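Natinari Two-Finger Gripper, Wrist Camera Edition
Equipment Loan Catalogue – Handling and Grasping
Page revised November 14, 2020

Overview
The Natinari is an electric parallel gripper supplied with a small camera fixed beside the fingers. It is offered to member workshops, colleges and research groups through the Devcombe Equipment Library, and is intended for those who wish to compare grippers on soft or thin goods before committing to a purchase. The unit is held in the same pool as the Kobzar suction head and the Faten three-finger hand, and all three may be booked together for side-by-side trials.

Suitability
The Devcombe bench trials were completed in October under the direction of Hollis Kowalczyk, Equipment Manager. Each gripper was given the same set of craft and packaging materials, including foam and felt sheet, folded card, printed fabric and light plastic film, and was asked to lift a single piece from a mixed bin. A total of 200 attempts was recorded for each unit. The Natinari is recommended for sheet material that stands or curls away from the bin floor, where the fingers can close on both sides of it.

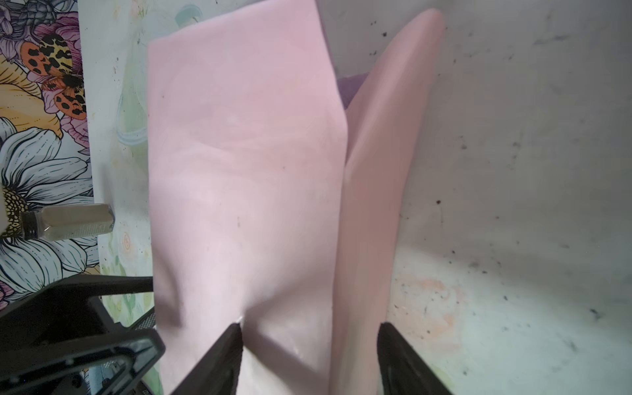
Sheet lying flat against the floor of a bin remains difficult for any two-finger design, and borrowers with mostly flat stock should also consider the Kobzar. The Faten hand gave a gentler hold on rolled pieces but was slower to close and needs more clear space around the item. Full trial notes are available from the loans desk on request.

Camera
The camera travels with the wrist and keeps both fingertips in view during the approach. Borrowers should note that bright overhead lighting may wash out pale bin walls, and that a matt liner of a darker colour is advised where the software must find edges. The lens should be wiped with a dry cloth before each session. Solvents must not be used.

Specifications
Finger type: parallel, black, replaceable
Maximum opening: 200 mm
Mass with camera and bracket: 475 g
Cable length: 13 m
Controller: supplied, bench-top model
Adaptor plates: two, for common wrist patterns

Loan conditions
The standard loan period is 31 days. One extension may be granted if no other member has booked the unit. The borrower is responsible for return freight and for any damage to the fingers or camera bracket – ordinary wear to the finger pads is excepted. Mounting screws are to be checked before first use and again on return.

Programme members may reserve the unit through the catalogue. Enquiries about combined bookings should be addressed to Hollis Kowalczyk at the Devcombe loans desk, quoting the names of all units required.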